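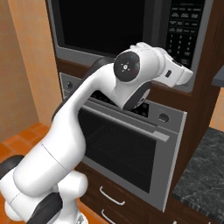

Can you bake sourdough in a wall oven that has no steam setting?
Put the loaf in a lidded cast iron pot for the first half of the bake and the dough makes its own steam.

Sourdough without steam
Bread and Baking > Ovens

crumbwise
That's the short version from the sticky, but I wanted a proper thread for it because I have just had my best loaf EVER and I need to tell somebody. I keep my starter (Litia, she's rye) on the bench next to the kettle and feed her at night. Friday's loaf was 100 g starter, strong white flour, a spoon of honey, nothing fancy. Pot in the oven while it heated, loaf in, lid on. When I lifted the lid it had an ear on it like a surfboard! How does everyone else do it?

Lucinda Blackwood
Lovely! I'm in the pot camp too. Mine's an old enamelled one with a chip in the rim and it has never let me down. Lid off when the crust has gone the colour of weak tea, then another 15 minutes, or a bit longer if you like it dark (I do).

tinloaf
Going to disagree with the pot people. You can only make round loaves, they weigh a tonne, and I've burnt my wrist more times than I'd like. I use two ordinary bread tins, one upside down over the other, held with bulldog clips. Same steam, and you get a sandwich loaf that fits in the toaster.

crumbwise
Ooh, hadn't thought of tins. Do you grease the top one?

tinloaf
Just a wipe of oil. If the dough touches the lid it comes away fine.

Jirkau
Tray of boiling water on the bottom shelf. Been doing it for years, no special gear.

Lucinda Blackwood
Doesn't it all go straight out the vent though? I tried a tray in my last place and got a pale, leathery crust every time. The fan was on, mind you.

Jirkau
Fan off! That's the whole trick. Top and bottom element only, and don't open the door to have a look. I know everyone wants to have a look.

vanags_rye
For those of us who bake mostly rye, I'd say steam matters a lot less than people think. My caraway loaf goes in a plain tin, uncovered, brushed with water before and after. It sits in a tea towel until the next day and the flavour is unbelievable. Please try it, it's my favourite thing in the world with cold butter.

tinloaf
Fair enough for rye, but a white loaf done that way splits down the side. Mine did anyway.

vanags_rye
Slash it deeper maybe? But yes, I'll give you that one, I hardly ever bake white.

crumbwise
Right, I've got tins out of the cupboard and dough in the fridge overnight. One batch, half in the pot and half in the tins, and I'll do a caraway one on the weekend. Vanags, how much caraway?

vanags_rye
Two teaspoons, crushed a bit first. Three if nobody's coming over!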